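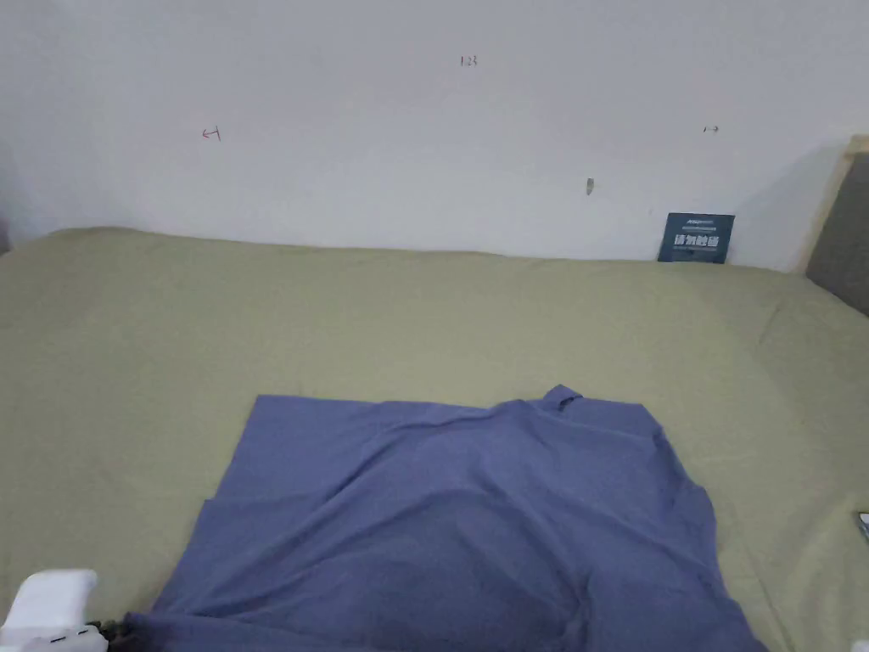
Doblar la ropa encima de la cama es una costumbre que defiendo contra toda evidencia. Las tablas de doblar existen, las mesas también, y aun así la mayoría acabamos extendiendo las camisas sobre la sábana, que es blanda, se arruga y no ofrece una sola línea recta en la que apoyarse. Uno alisa la tela azul y debajo se le ondula la verde.

Vilhjálmur Riis, autor de un manual de orden doméstico que me regalaron con evidente mala intención, sostiene que una camisa bien doblada exige superficie firme y 2 movimientos. Yo llevo más de 100 camisas intentándolo y me salen siete, contando el suspiro. El hombre recomienda además un plegador Palitz, que cuesta lo que cuestan varias camisas y que habría que guardar en algún sitio, seguramente encima de la cama.

A favor del colchón diré que impone un plazo. La ropa de la mesa puede quedarse allí hasta noviembre; la de la cama hay que resolverla antes de dormir, aunque sea trasladándola a la silla. Los miércoles, que es cuando lavo, la silla trabaja mucho.

Del cuello no hablo. Riis le dedica un capítulo entero y lo he leído dos veces, la segunda ya acostado, con las camisas a los pies.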